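Galtalside Play Kitchen – progress report to Sustix
Covers the period up to end of March
Prepared by Mared Yorath

Sorry this is a day over, the printer quote from Oltusska only landed at lunch and I wanted it in. Short version: the dim sum set is done apart from the lid, the fruit and veg is half done, the cloths are on their third go. Money is where we said it would be.

1. Where we are

Purchasing – finished for this phase. Steamers, dumplings, play fruit and the small color cubes all in and on the shelf list. Two steamers came with a loose rim band, sent back to Kennedy, replacements arrived inside the week. No charge to the grant.

Sorting into table kits – 8 of the 10 kits made up. A kit is one table's worth: steamer, dumplings, something round and green to go with it, cubes for the counting part. The last two are waiting on cubes. Kennedy shorted us a bag and have said they will make it good.

Layout trials – ongoing. We lay a kit out on the gridded cloth, see what gets in the way of what, shift it, lay it out again. Steamers first, then the melon, cubes last. Open baskets work better than lidded for the first turn at the table. Dumplings need to be seen or they get forgotten. 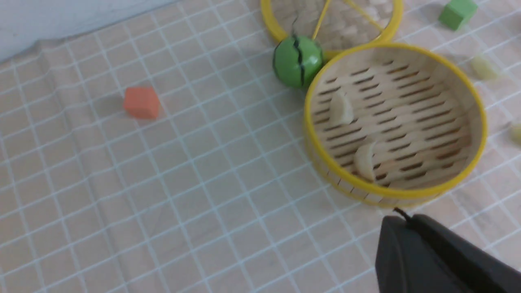 Galtalside staff room, comment left on the shared draft: two dumplings to a basket is plenty for the little ones, four is for the matching game, please keep those as seperate cards. Agreed and done. The cards now say "start with two" and "matching, four", with different colored corners so they don't get mixed up in the box.

2. The cloths

Most of the period went here, more than planned. The grid is what makes the counting work – children move a cube along so many squares, then along again. First print had the lines too heavy and it was all anyone looked at. Second was better but the fabric was too light and went everywhere. Current one is pale lines on beige. Lines are right. It still won't lie flat. Creases come back as soon as it has been folded for storage, and a crease in the wrong place bends a row of squares so a child counting across it loses their spot.

Things tried so far:
Ironing face down. Helps for a session, no more.
Rolling on a cardboard tube instead of folding. Best so far, but the tubes don't fit the kit boxes.
Clips at the table edge. Fiddly, and one went missing the first morning.
A heavier hem. Oltusska have quoted, see section 4.

I would also like the cubes kept well clear of the steamers at the start of the counting game. A cube on its own in open squares gets picked up and moved. Put it next to the basket and it goes in the basket with the dumplings, every time.

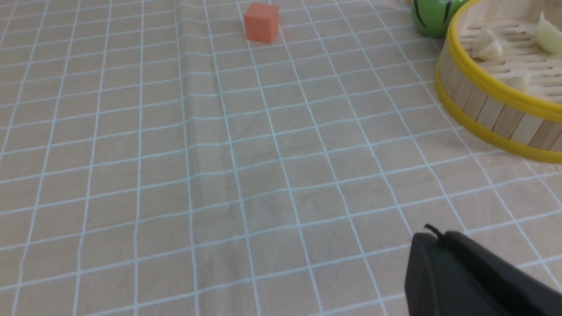

Does the cloth problem hold up delivery of the kits?
The kits can go out on the current cloth, and the heavier ones would be swapped in later at no extra cost to the centers.

3. The matching game

This is the part we are happiest with. Two white dumplings and two green in one steamer, child finds the pairs, moves them, puts them back. It started as a sorting exercise with bowls but the bowls added nothing and we dropped them. The steamer on its own does the job. It has a floor, it has a wall, things stay in it.

White and green are far enough apart that nobody argued over which was which. We had thought about a third color and decided to leave it, there is enough going on with left side and right side. If a center asks for a harder version we can swap the pairs so the colors are mixed front and back, same pieces, only a new card.
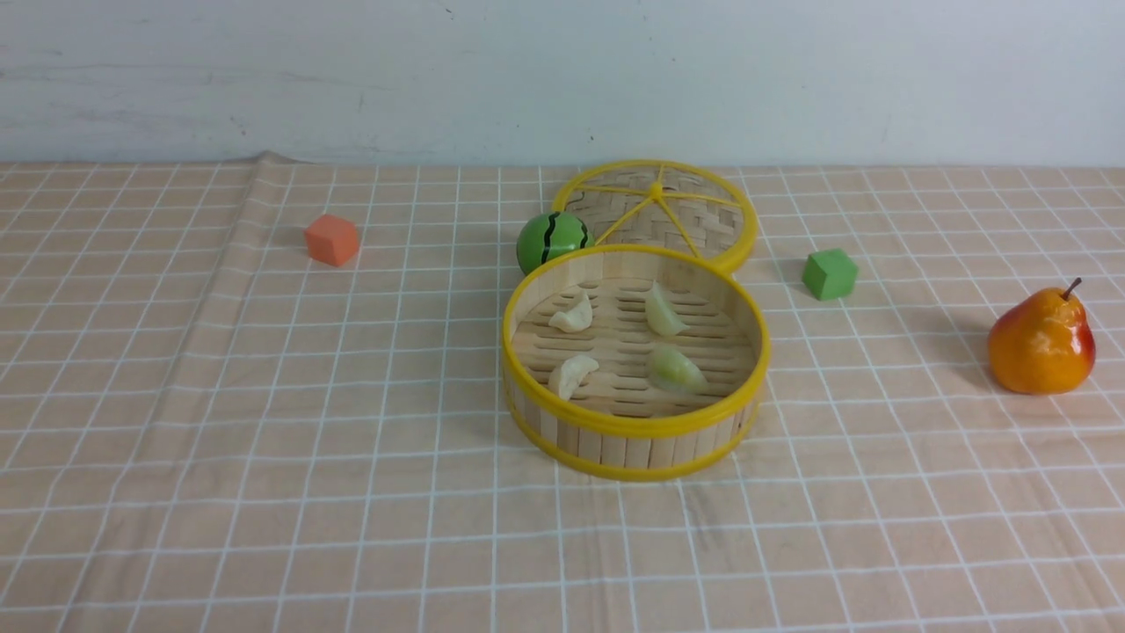

The lid is the bit still to settle. Children like lifting it off by the knob, and it is a good start to the game, but then it has to live somewhere. On top of the cubes, usually. For now the card says lid goes flat behind the basket and I have put a line in the adult notes about it. May end up as a drawn circle on the cloth, if Oltusska can add that to the print without a new set up fee. Have asked.

4. Money

No change to the overall budget. Heavier hem comes out of the contingency line and leaves a bit over. Full sheet attached, invoices in the same folder as last time. Kennedy credit for the short bag isnt showing yet, will be on the next one.

5. Before the next report

Cubes from Kennedy, finish last 2 kits
Decide on hem – need your OK by email, a line is fine
Lid question
Print the remaining cards, 3 sets still to proof
Start on the fruit and veg kits properly

Any questions, mornings before 10 are best for me.

Mared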